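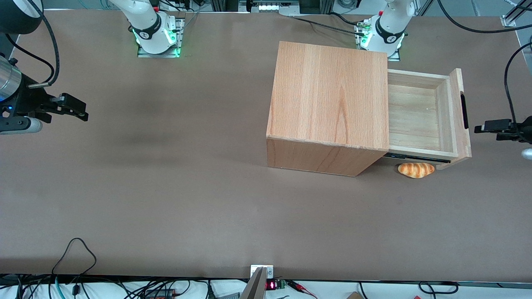 4.2 The drawer as a place to put things

Figure 3. Small wooden cabinet with its drawer open and empty. A toy bread roll lies on the tabletop just below the front of the drawer.

Much of the writing on household storage treats the drawer as a settled matter. An item is out, the drawer is opened, the item goes in, and the surface counts as tidy. We doubt that the sequence is as simple as this, and we doubt still more that it tells us much about how homes are kept in order. The arrangement in Figure 3 is about as plain as such a task can be made: one cabinet, one open drawer, one loose item. Even so, it leaves several questions that the earlier studies pass over.

The first concerns the item. A toy bread roll has no obvious home in a drawer. Real bread would go in a bin or a bag, and a toy would more often go in a box with other toys. The Rurard household survey, which collected 3,000 entries on where people said they kept things, gave toy food no heading of its own and placed it under "other". Yatsenko, the coding scheme built on that survey, then treated every drawer as a correct place for anything filed there. We see no good grounds for this. A drawer that will accept anything cannot be used to show that something has been put away properly.

The second concerns the drawer itself. The one in Figure 3 has thin side walls, a smooth pale floor and a dark upright slot in the front panel for a handle. It has no dividers. Earlier work makes a good deal of dividers, and the Plostetti trials claimed that they shortened the time taken to find an item again. Those trials used 30 households and ended after 10 days, when the dividers were presumably still new enough to be noticed. We would not rest a general claim on them. Nor would we assume that a bare drawer is the neutral case, as the Plostetti report does. A bare drawer lets a small item slide about, and whether that matters depends on what else is kept there.

The third is the surface. Scoring under the Nodent checklist looks only at the container, so that a tabletop may be left in any state provided the drawer has been filled and closed. Of the 2,000 checklist sheets returned by November, none had a box for what remained on the table. It is hard to see how tidiness can be judged in this way. An item lying close to the corner of a cabinet, partly in the shadow of an open drawer, is easy to overlook, and a checklist that never asks about it will not record that it was missed.

We therefore report container and surface separately in Section 5, and make no use of the combined score.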